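Snack swap moves to the Dultine building, doors at 9

Posted Friday, June 10, 2022

BICKERSTAFF — The Stinow Street snack swap is back, and this time it has a proper room. Sorting is already under way. Cardboard box, pile of small packets, a lot of opinions on what counts as candy.

The swap is run out of the Reltik corner store, same as last time. You bring sealed snacks, you take home different sealed snacks. No money changes hands except the two dollar table fee, and that goes to the room rental. Last swap in September pulled in 854 pieces by the store's own tally, most of it gone before lunch. Chips went first. Then anything sour.

Small stuff is getting boxed first this year. Single-serve packets, foil ones especially, got lost under the big bags last time and ended up at the bottom of a bin with the crumbs. So the little things go in their own open box, where people can dig without knocking over a display.

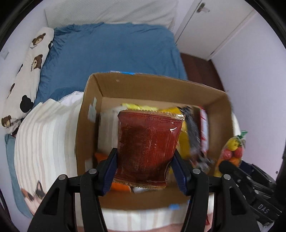 Can I bring snacks that came out of a bigger multipack?

Single packets are fine as long as each one is sealed and has its own ingredients or date printed on it, and if the date was only on the outer bag, cut that part off and bring it along.

That one came up a lot at the store counter this week, along with homemade (no, sorry) and chocolate (yes, but keep it out of the sun on the way over). Opened bags go home with whoever brought them. Same with anything past date. The door table will check, and they were pretty strict about it in September.

Imported snacks get a bigger share of the floor this time. There were only two tables for them before and the line went out past the coat hooks. Plenty of people in Bickerstaff get packages from relatives or order by the box, and they tend to have more than they can eat. If the label isn't in English, write what it is on a sticky note. Doesn't have to be a full translation. "Plum candy" or "spicy, has peanuts" is enough. Nuts, milk, egg, wheat and shellfish need to be on the note if you know they're in there. If you don't know, write that.

The table covers are coming from home. Anyone who has a wipe-clean cloth they can spare for the day, drop it at Reltik before closing with your name on masking tape. Patterns welcome. Last time it was bare folding tables and everything stuck to them by noon. 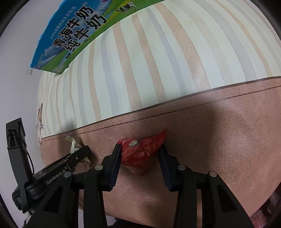 Covers should be wide enough to hang over a little on both sides, otherwise they slide. Clips will be at the door table. Please take your own cloth home after — there is still one from last year at the store, tan with a burn mark, unclaimed.

Rules on how much you can take are the same as before with one change. You get a ticket for each sealed item you hand in, up to 100. One ticket, one item, any size. A tiny wrapped candy counts the same as a full bag of chips, which caused some grumbling, so this year really small candies get bundled before they go out. Nine to a bundle, tied up in a sandwich bag, one ticket for the lot. Bundling happens at the back table and kids are welcome to help with it if they wash there hands first.

Tickets don't carry over. If you have some left in a drawer from September they are a diffrent color and won't work.

Drinks: sealed cartons, cans and bottles are OK for the first time. Shelf-stable only. There's no fridge in the Dultine building that the swap can use, and the ice chests last year leaked all over the hallway. Milk is fine if it's the kind that sits on a shelf. Put drinks at the far end, away from the paper signs. No alcohol, no energy drinks for the kids' table.

Gum gets its own spot too. It was mixed in with the hard candy last time and a few parents weren't happy, mostly the ones with toddlers. Gum and gumballs go in a box by themselves, up off the floor, with a sign. Resealable bags count as sealed only if the tear strip hasn't been pulled.

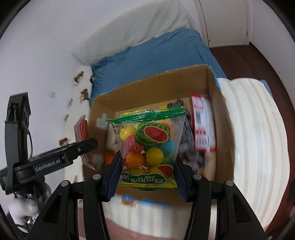
By the Bickerstaff Neighborhood Page staff

Parking is on the Stinow Street side. The lot behind the building is for unloading, ten minutes, then move. Bike rack out front. The side door has the ramp and will be propped open the whole time. The front steps are steep, so use the side if you're carrying a heavy box.

Early drop-off is a good idea if you have a lot. Reltik will take sealed snacks at the counter all week during store hours and hand you your tickets on the spot. Saves waiting. Bring them in a box or a paper bag you don't need back. Plastic tubs keep getting mixed up and the store has run out of places to put them.

What they want more of: savory things, dried fruit, crackers, tea. What they have plenty of: fruit gummies. Bring gummies if that's what you've got, just don't expect them to move quickly.

Leftovers go on the free shelf inside Reltik, starting the morning after. First come. No tickets needed for that, take what you'll eat. Empty cardboard gets flattened and stacked by the side door, so if you're moving house and need boxes, come by at the end and help yourself. Bring tape.

Cleanup starts when the last ticket is spent or at two, whichever is first. Last year it was over way before that. Brooms are in the closet by the restroom. Trash bags on the hook.

Door table still has open slots, mostly the early ones. It's sitting down, checking dates, tearing off tickets. Sign up on the sheet taped next to the Reltik register. There's a second sheet for bundling and a third for people willing to read labels in other languages for a while. That last one only had a couple of names on it as of this morning.

Weather shouldn't matter, it's all indoors. If the building has a problem with the keys again, check the note on the store door.

Swap opens at 9 tomorrow, Dultine building, ground floor, room at the end of the hall. Table fee is cash only, small bills if you have them.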